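Living With a Felt-Topped Table

My aunt left me her card table when she moved into the smaller place on Brorkgate, and I will admit that for the first month I was afraid to put so much as a teacup on it. Felt has that effect on people. It looks so serious, and you feel it ought to be saved for company. But a table that only comes out in December isn't earning its floor space, so little by little I started using it every day, for mail and mending and snacks, and along the way I've picked up some habits that might help if you have one of your own (or if you've covered an old desk in the stuff, as a few of you wrote to say you did!).

Brush before you wipe

Most of what you see on felt is dust and crumbs, and a damp cloth will only press them in. I use a soft clothes brush and go in one direction, from the far side toward me, with a dustpan held under the edge. After that, a strip of masking tape wrapped around the hand, sticky side out, will pick up the lint the brush leaves behind. Dark colors show everything, I'm afraid. On navy you'll be brushing twice as often as you would on a nice forgiving tan, so keep the brush in a drawer nearby and not out in the garage where mine lived for years.

Give the small things a row at the back

My own rule is that anything that stays on the table goes along the far edge, in a line, so the part in front of you is free for cards or a jigsaw or whatever you're up to. Cans and bottles go upright, little tins can tuck in front of something taller, and fruit gets a tray of its own. A peach left sitting straight on felt will bruise, and then you have juice in the fibers, and juice is a misery to get out. A small wooden tray solves it, and one with rounded corners won't catch on the cloth when you slide it over.

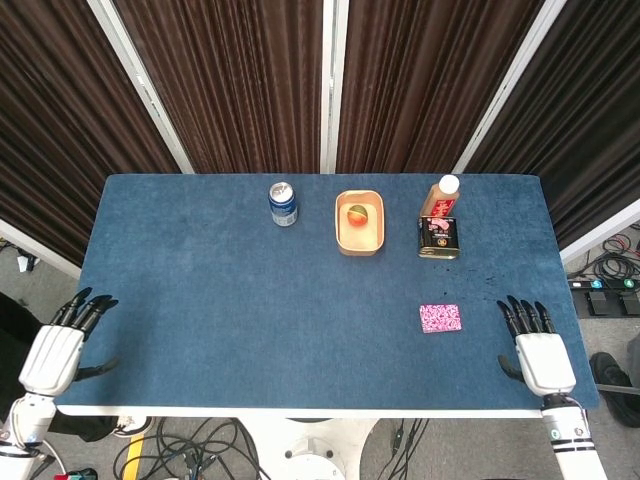

Smudges and small dark spots

Try the gentlest thing first. For a dull smudge, hold a steamer a few inches above the felt for a moment, let it dry completely, and then brush the nap back up. If a spot is still there, dab it with a white cloth barely dampened with cool water and one drop of dish soap — dab, please, don't rub, or you'll raise little pills that are there for good. Do a test in a corner before you go near the middle. Tihomir Pavlović, who re-covered my aunt's table years ago, told me to blot any spill with paper towels right away and leave the scrubbing brush in the cupboard, and I've never had cause to argue with him.

Cold drinks

A chilled can will sweat, and the ring it leaves on felt can take days to fade. Cork coasters are good, and so is a folded washcloth if you don't mind the look of it. I keep 3 coasters stacked on the windowsill and I still forget, so do as I say and not as I do.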